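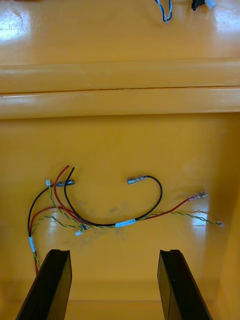
*Wiring bundle against a yellow housing panel, with the gripper fingers of a harness cell in the foreground.*

**Automation at the Kulline works** refers to the gradual introduction of robot arms into the wiring hall of the Kulline factory in Fillitz, where the firm of Vávra puts together electrical housings for pumps and small workshop machines. The change is fairly well remembered in the town, partly for the machines themselves and partly for the long conversations that went on around them.

## Background

Wiring at Kulline had always been handwork. A bundle of red, black and twisted yellow-and-green wires, bound with light-blue tape, had to be coaxed into place and its crimped ends led to the right points, and people who had done this for years could manage it while chatting about the weekend. It was hard on the thumbs and wrists all the same, and the late shift was never easy to fill.

## The Givau cells

The first arms were set up in August under a scheme called Givau, which began with 17 benches. Each has a two-fingered gripper with a small camera at the wrist. Loose wire is awkward stuff for a machine, as it springs and sags and seldom lies the same way twice, so the cells were given the plainer jobs of lifting and holding, and the fiddly ends stayed with the wirers.

## Effects on the staff

Of the 79 people in the hall, most kept a place at the benches, though the work itself shifted a good deal. Many now look after two cells at once, clearing snags and teaching the arms new positions, and a fair number have said they miss the steady rhythm of the old job (and the talk that went with it!). Others were glad to give their hands a rest. Pay for cell work was raised after some months of bargaining, and a Friday meeting was set aside for complaints and suggestions, several of which led to lower benches and softer lighting.

## See also

- Fillitz
- Wire harness
- Industrial robot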